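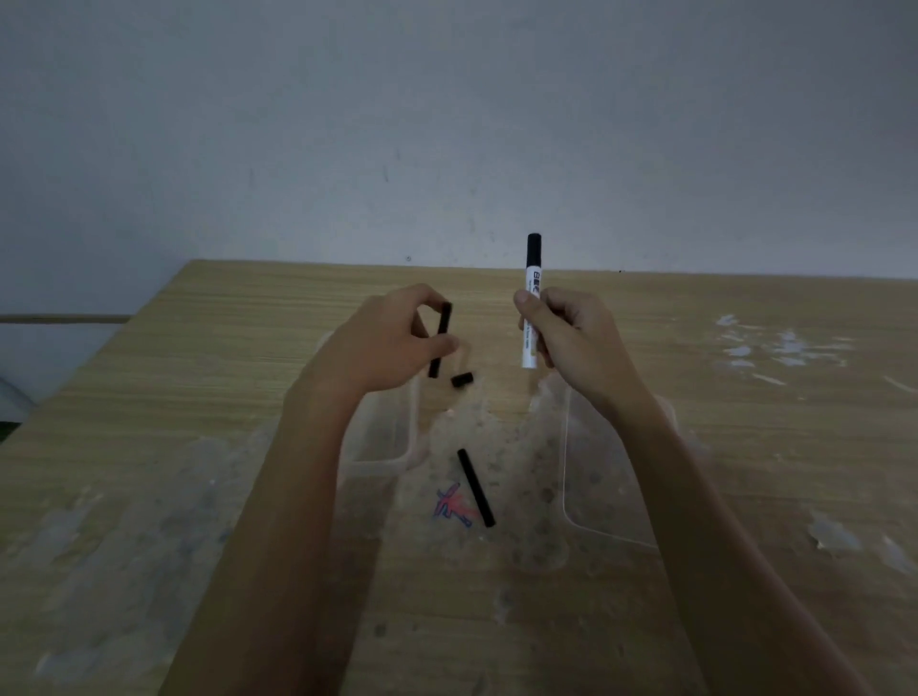
Boîtes Primska : trois mois de rangement, un bilan en demi-teinte

Publié le 13 juin 2020, par la rédaction de Plultenero

Rechercher sur le site OK

J'ai longtemps appartenu à la confrérie du bac à glace recyclé. Vanille-noix de pécan pour les lentilles, citron pour les vis, et un pot de rhum-raisins dont le contenu réel reste à ce jour inconnu. Puis le printemps nous a tous enfermés avec nos placards, et j'ai fait comme tout le monde, j'ai commandé des boîtes.

Le choix s'est porté sur la gamme Primska, vendue par lot de 13, chiffre dont la logique m'échappe encore. On trouve sur la fiche produit le mot « modulaire » quatre fois, le mot « sérénité » une fois, et nulle part l'épaisseur du plastique. La livraison a pris le temps qu'elle a voulu. Le carton aurait pu contenir un petit réfrigérateur.

Premier contact : correct. Les boîtes sont rectangulaires, à angles arrondis, et s'emboîtent les unes dans les autres quand elles sont vides, ce qui suppose de n'avoir rien à ranger. Pleines, elles s'empilent par deux sans histoire. À trois, la colonne prend un léger air de Pise. À quatre, on referme la porte du placard assez vite et on laisse la suite à la prochaine personne qui voudra du riz.

Le couvercle est vendu à part. Je relis la phrase et je la laisse telle quelle. Primska propose un modèle en silicone, le Siltik, qui se pose, se lisse du plat de la main et se soulève tout seul dans la minute par un coin. Il faut alors appuyer sur ce coin, après quoi c'est l'autre. J'y ai consacré une soirée entière, que je ne regrette pas vraiment vu le programme télé. Après quelques passages au lave-vaisselle, la matière s'assouplit et l'affaire s'améliore nettement. Le mode d'emploi aurait pu le signaler, entre la mise en garde contre l'ingestion du couvercle et sa traduction en sept langues.

À l'usage, les pâtes courtes, la semoule et les biscuits s'y trouvent bien. La farine, moins : elle se loge dans le pli du rebord et n'en ressort qu'avec une brosse à dents. Contenance annoncée, 2 litres. J'ai versé, mesuré, reversé. Deux litres à ras bord, donc, dans un monde où l'on n'aurait jamais besoin de déplacer la boîte. Comptez un bon verre de moins si vous tenez à votre carrelage.

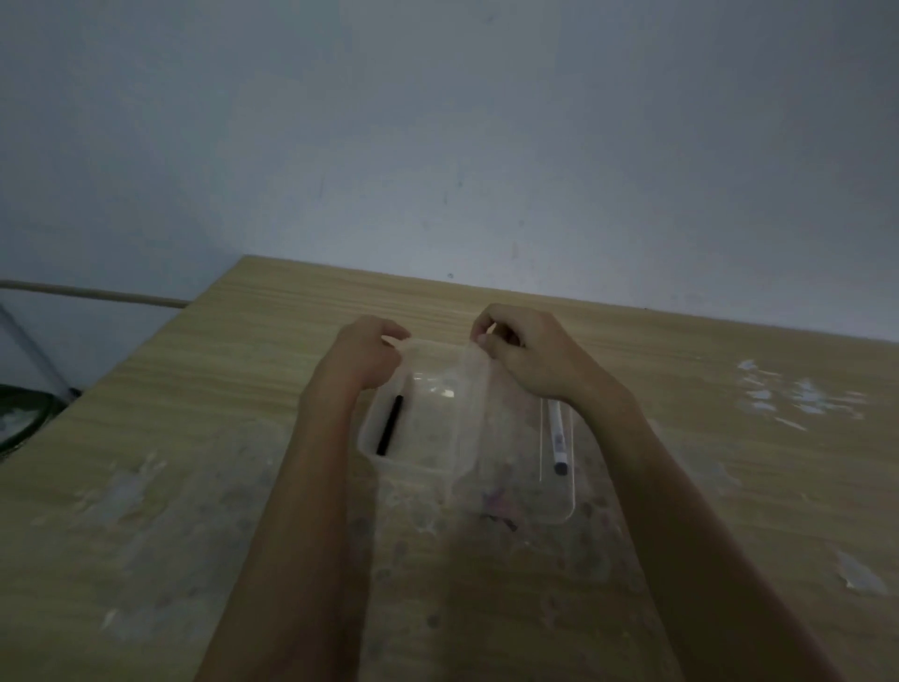 Le bac se prend à deux mains par le rebord.

Ce rebord mérite d'ailleurs un mot. Il est assez marqué pour offrir une prise, mais remplie de sucre, la boîte se déforme quand on la soulève d'un seul côté. Rien de dramatique, juste une petite ondulation qui fait réfléchir. Avec de la balance de cuisine dans l'équation, on finit par poser tout le monde sur le plan de travail et par se servir à la cuillère.

Côté transparence, rien à redire au départ. Le mien a pris un voile au bout de quelques semaines, et une boîte ayant abrité du curcuma conservera ce souvenir plus longtemps que moi. La sauce tomate, je n'ai pas essayé. J'ai une dignité.

J'ai comparé avec les boîtes Morgan, en verre, prêtées pour l'occasion par ma belle-sœur, qui les a recomptées au retour. Elles ferment mieux, ne jaunissent pas et pèsent le poids d'une encyclopédie. Sur l'étagère du haut, je préfère Primska, pour des raisons de crâne. Pour le frigo, Morgan sans hésiter.

Reste le gain de place, argument central de la marque. J'ai libéré une demi-étagère. Elle est désormais occupée par les couvercles.

Les plus : léger, propre, rebord agréable en main, lave-vaisselle sans drame.
Les moins : couvercles à part, plastique qui se voile, empilage optimiste, curcuma.

Note : 3 sur 5. Je garde le lot. Les bacs à glace sont partis au garage, sauf le rhum-raisins.

Ce site utilise des cookies pour améliorer votre expérience. En poursuivant votre navigation, vous en acceptez l'utilisation. J'accepte En savoir plus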